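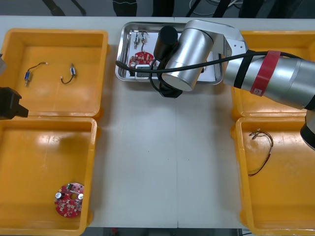
Bench inspection checklist, small parts and board kitting
Wednesday, 2:00 p.m.
By Zyanya Salinas

Area checked: Bench 8, Rutherford room, white worktable with yellow bins and steel center tray.
Present: Z. Salinas, Lachlan Ngata (bench lead).
Job on the bench: Muvton round boards and leaded parts, order 454.

1. Bench surface clear of food, drink and personal items. PASS

2. Bins in their assigned positions, left pair and right pair. PASS
Comment: The position marks on the underside of the bins are wearing off. Lachlan will redo them with paint pen.

3. Bins clean inside. PASS
Comment: Wiped down before the shift. Keep using the lint-free cloths from the Ilus box. Paper towels leave dust in the corners, and dust ends up on the boards.

4. Leaded parts laid down without sharp bends where the wire meets the body. PASS WITH COMMENT
Comment: The small cylindrical parts do not mind a loose curve in the wire. They do mind a fold right at the body. Two were rejected last month for exactly this. Pick up by the body, never by the lead.

5. Round boards handled by the edge. PASS
Comment: Checked with both operators by asking them to show me. The silver capacitors stand up from the board and get used as a handle when people are in a hurry. Anyone who does this should set the board aside and flag it, even if it looks fine.

6. Boards stored flat, one deep. PASS
Comment: No stacking in the yellow bins, including at the end of the day. Boards left over go back to the rack in their own sleeves.

7. Steel tray edges free of burrs. PASS
Comment: Ran a cotton swab along the full rim and nothing caught. The old Bratov tray is still under the bench with its bent corner. It should be tagged and thrown out. Open since the last inspection.

8. Paper liner available and changed at start of shift. NEEDS ACTION 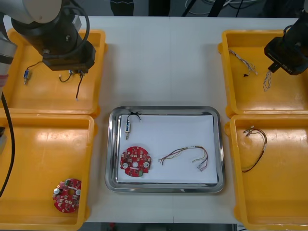 Comment: Liner stock is down to 46 sheets, and Bench 8 shares the pack with the next bench over. Please order more this week. Use plain white sheets cut to sit inside the rim. A sheet that rides up the side slides when a board is put down on it. If a liner is creased or marked, change it then and do not wait for the next shift.

9. Static control: mat cord attached, wrist straps tested and logged. PASS WITH COMMENT
Comment: All straps tested good. The log has Monday's initials missing. Lachlan says the test was done and will ask the operator to sign for it. From now on an unsigned line counts as not tested.

10. Cables kept out of the bins and away from the front of the bench. PASS
Comment: Look at this again whenever anything on the bench is moved. Slack that was fine in one position can drop into a bin in another.

11. Wire harnesses kept separate from each other. PASS WITH COMMENT
Comment: The short harnesses with white connector ends hook onto anything with a loop in it. Leave a finger's width between pieces. If two are tangled, lift them out together and separate them on the bench. Do not pull one free inside the bin.

12. Lighting even over all bins. PASS
Comment: Some glare off the shiny surfaces at certain angles. Operators say it is worse late in the day. The blinds help when somebody remembers to close them.

13. Floor clear, walkway behind the bench open. FAIL, CORRECTED
Comment: A carton weighing over 20 lb was parked behind the stool. Moved to the receiving shelf while I was there.

Open items
Order liners: Z. Salinas
Repaint bin marks: L. Ngata
Tag and dispose of Bratov tray: L. Ngata
Missing initials in strap log: L. Ngata

Next check in March, same bench, same list.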